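Tasum Doorstep Ledger
Canvassing and donation record book for local campaigns

Every campaign for town office starts with a spreadsheet, and most of them end with four spreadsheets, two of which are called FINAL. The Tasum Doorstep Ledger is a bound paper book that does the same job and cannot be emailed to the wrong cousin.

Each ledger holds 200 numbered pages. The left side is for doors: street, house, who answered, what they said about parking. The right side is for money: date, donor, address, employer, amount, check or cash. Ruled lines are tall enough for handwriting done on a porch in March with one glove on.
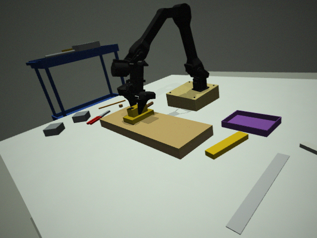

Page 13

Donor slips come in a pad of 50, tucked into the back pocket. Each slip makes a carbon copy, so the donor gets one and you keep one. Tania Gunawardena, who designed the layout after losing a school board race by a margin she still brings up, insisted on a box for "promised but not yet received." It is a large box.

The cover is stiff, dark blue and free of slogans. We tried a version with an eagle. Customers asked us to stop.

What it won't do: add up your totals, file your report, or tell you whether "we'll see" means yes. Filing rules differ from place to place, so check with your own elections office before you decide what counts as a small donation. Our support line can't tell you, and Afroza Sultana, who answers it, has been asked by both sides of the same race in one afternoon.

Sizes: Standard, fits a tote bag. Pocket, fits a coat, if it's that kind of coat.

Refills: slip pads are sold separately and fit the older Sarkar binders as well. They do not fit the Istier binder - we're sorry about the Istier binder.

Bulk orders: up to 3000 copies from stock. If you need more than that, you may be running for something bigger than we had in mind.

Phones are closed Sunday.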